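首页　评测　教程　论坛　二手　关于

Tenari 手持示教夹爪使用评测

作者：Yolotzin Serrano
最后更新：2019-09-15

Tenari 是 Brelville 出的手持示教夹爪。人握着手柄做动作，顶上的相机录下视频和轨迹，再拿去训练机械臂。我用了两个多月，两只一起买的，左右手各一只。机械臂是 Mato，六轴，装的是同一家的电动夹爪，指尖和手持版通用。

先说我之前用什么。之前一直是遥操作，用主从臂，人在这边掰一只小臂，那边的大臂跟着动。主从臂的好处是录下来的动作机器一定做得出来，坏处是慢，而且机器必须在场。我想录的是家里的活，叠袜子、收小件、把床上的东西归到盒子里，不可能每次都把 Mato 搬进卧室。手持夹爪能解决的主要就是这一件事。

包装和组装

盒子里有夹爪本体、相机支架、两副指尖、一根数据线、一张标定板和一本薄册子。相机和鱼眼镜头要另买，册子里列了兼容型号。指尖有硬软两副，软的那副夹布料好用得多，硬的我只在夹塑料盒的时候换上。

本体是黑色塑料件，连杆靠销轴连接，没有电机，开合全凭扳机。组装用了一个晚上，大部分时间花在相机支架上。支架有四颗螺丝，孔位偏紧，第一次拧到一半就卡住了，退出来用小锉刀修了一下才进去。第二只没有这个问题，看来是个体差异。

扳机行程偏长，回弹弹簧偏硬。我手不大，连续录半小时虎口会酸。寄到 Salinas 的那只给 Azucena Ayala 用，她手比我大，说手感正好。所以这一项建议先借来试。

标定

开机前要标定两样东西，一是镜头，二是夹爪开度。镜头标定照册子做，拿着标定板转几圈，软件会提示哪个角度还缺。开度标定是全开、全合各停三秒，重复五次。换指尖以后必须重做开度标定，软件不会提醒。我有一批数据就是换了软指尖忘了重做，回放时 Mato 的夹爪每次都差一点没合上，查了一整天。

鱼眼镜头的边缘畸变很大，床沿和柜门在画面里都是弯的，四角还有黑边。训练时直接用原图就行，不用矫正。我试过先矫正再训练，效果没有变好，处理时间倒是长了一截。

录制环境

我是在卧室床上录的，床上铺着蓝格子的布，后面是一整面带反光的木柜。定位靠相机画面里的特征点，格子布对定位很友好，条纹和交叉线都能被抓到。换成纯白床单录过一次，轨迹明显发飘，手停着不动，软件里的坐标还在慢慢走。

反光的柜门是个麻烦。上午光线从窗户进来，柜门上有几块很亮的高光，手一动高光也跟着动，软件偶尔会把它当成特征点。拉上窗帘会好一些，但画面变暗，动作一快就糊。我后来的做法是拉一层薄纱帘，动作放慢。

第一个任务是抓单件：手从高处下来，两指夹住一件软东西，提起，放到旁边。毛绒面料最好夹，两侧一压就陷进去，提起来也不滑。

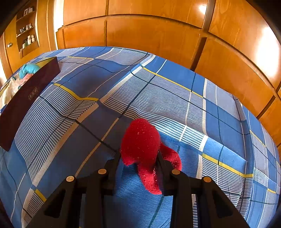
软布料的抓取

布料任务录了 200 条，筛掉以后剩 187 条可用。筛掉的大多是定位丢失，少数是我自己失误，比如手指碰到床面把格子布一起夹起来了。

软件判断定位丢失的标准比较严，画面被手臂挡住一瞬间也会报。报了以后这一条整条作废，不能只剪掉坏的那一段。这点我给 Brelville 写过信，回复说下一版会加分段，没有给时间。

提速度的事。用主从臂录同样的任务，我一小时录不到手持的一半，而且录完人很累，眼睛要一直盯着从臂的指尖。手持的时候看自己手边就行，跟拿一把大号夹子差不多。Clyde Whitfield 没有做过任何示教，我教了他十分钟，他录的前几条就能用。

但录得顺手也有副作用。人会不自觉地做出机器做不了的动作，手腕一翻、胳膊一伸，Mato 的关节根本到不了那个角度。软件有一个可达性检查，导入机械臂模型以后会把超范围的条目标红。我建议一开始就打开，录十几条看一次结果，别等全部录完再看。我第一批就是录完才看，标红的比例很难看，基本重来。

双手操作

两只同时录是我买这套的主要目的。同步靠两台相机各自对准屏幕上的一个时间码，拍两秒。这个办法土，但我这边没出过错。忘了拍时间码也能补，手动对齐，麻烦一点。

双手任务里我主要录的是整理小件，把堆在一起的袜子、布卷、小盒子一件件分开。另一只夹爪从侧面进来扶着或者等着，主手去夹中间那件。难点在于两只夹爪都有一定体积，靠近了容易互相碰，碰一下两边的定位都会抖。我后来给自己定了一条规矩，副手停稳了主手再下去。

有一件东西夹得特别多，是一块白色的、上窄下宽的圆角块。它表面光滑，形状又带锥度，夹的位置偏高，手指一收它就往下滑。录了几轮之后固定成夹下半截，两指尖对正，竖着提。软指尖夹它也没有问题，指尖内侧那层垫有一点摩擦力。 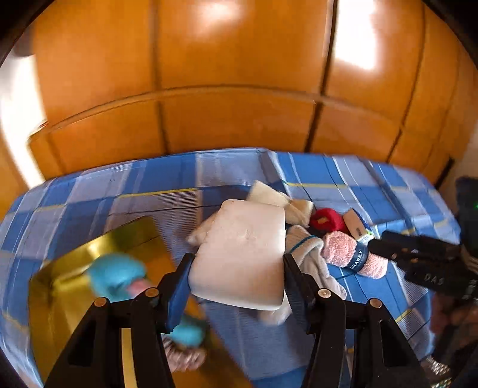

夹的位置一旦固定，训练出来的策略也跟着稳定。早期那批数据里我夹哪里的都有，Mato 学出来就犹豫，手指在上方来回挪，下不去。后来只用固定夹法的 100 条重新训练，它下去的动作干脆很多。这和工具本身关系不大，换主从臂也一样，但手持录得太快，人容易随便，所以还是写在这里。

卷起来用带子束着的布卷也录了一些。夹带子的位置最稳，夹两头蓬起来的部分，提到一半会散。

数据导出

录完把存储卡插到电脑上，软件自动匹配视频和开度记录，然后跑定位。定位很吃机器，我的台式机跑完一天的量要开一整夜。期间不能暂停，断了从头来。导出的格式有两种，通用的那种我直接喂给训练脚本，没改几行。

文件命名很不方便，只有时间没有任务名。我自己写了个小脚本，按录制时的语音口令改名。软件里其实有任务标签功能，藏在设置第三页，用了一个月才看到。标签不能批量改。

策略部署到 Mato 上的结果

先说单件抓取。床面铺同样的格子布，东西随手放，Mato 多数时候一次夹起，夹空了会自己再来一次，这个重试动作是我特意录进去的。换到客厅地毯上成功率下降，主要是颜色深的东西和地毯分不开。补录了一个下午地毯上的数据，好了不少。

双手整理还不能说可用。它能完成前两三件，东西散开以后就容易选错，两只手去够同一件。我手上只有一台 Mato，双手测试是去 Consuelo Cortés 那里借她的第二台做的，时间有限，测得不够多，这部分结论先放着。

有一处手持和机器对不上：人手夹软东西会下意识调力度，扳机行程只记录开度，不记录力。Mato 照着开度合拢，遇到厚一点的布会夹得过紧，遇到薄的又松。我在部署端加了一个电流上限，勉强够用。想做易碎物品的人，我不建议用这一套，主从臂带力反馈的更合适。

耐用性

用到第 11 天，右手那只有一根销轴松了，手指张开时会晃。拧紧后点了一点螺丝胶，到现在没再松。左手那只一直没有问题。指尖软垫有磨损，边角起毛，还没影响夹持。备用指尖要单独买，价格不便宜，建议和本体一起下单，单独寄运费很高。

相机电池是最短的一环。镜头加高帧率，一块电池撑不到一小时，我备了三块轮着用。机身会发热，夏天要注意。

优点
不用带机械臂就能录，哪里都能录。
上手快，没有经验的人也能很快录出可用数据。
指尖和机器端通用，画面一致。

缺点
扳机偏硬，手小的人会累。
定位丢失整条作废，不能分段。
不记录夹持力。
换指尖后不提醒重新标定。

适合谁

手上有机械臂，任务是抓放和简单整理，场地又不在机器旁边，可以买。只在固定工作台上干活的，主从臂就够了，不用多花这份钱。打算买一只还是两只，先想清楚有没有第二台机械臂，我就是没想清楚，左手那只现在大部分时间在抽屉里。

评论

Guadalupe Rosales：请问白床单上定位发飘，在旁边放几张标定用的贴纸有用吗？我家只有浅色的。

Yolotzin Serrano 回复：有用，放四五张就稳了。不过贴纸会录进画面，部署时最好也放着，或者录的时候经常换位置。

Clyde Whitfield：补充一点，我左撇子，扳机两边都能用，但右侧的线会蹭到手腕，拿扎带固定一下就行。

Consuelo Cortés：第二台一月份之前都闲着，要补双手测试提前说一声。电流上限你设的多少？我这边照你的脚本跑，厚毛巾还是夹得太死。

Yolotzin Serrano 回复：数值写在脚本开头的注释里，毛巾要再往下调一档。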